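Trirkamora: folding runs, fault subset 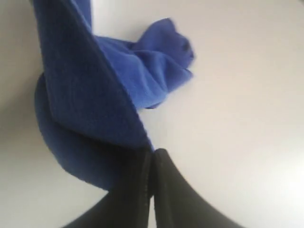 Wrist camera view, blue cloth pinched at the fingertips.

1,466 episodes of a two-finger gripper handling cloth, recorded at the Tasville lab. 71 carry the flag false_release: the controller logged "open" and the fingers stayed shut. The log was very confident throughout.

Cause: a stale width reading after a dropped packet. The arm then went home at full speed with the cloth still attached – a cheerful sight the first time. Patched in April.

Known problems
- gripper_width is wrong in every flagged episode. Do not train on it.
- 4 episodes end in an emergency stop. Vlasta Matić pressed the button and would like it noted.
- Wrist video is soft. Hem labels are best effort.

Questions to Raffaele Benedetti.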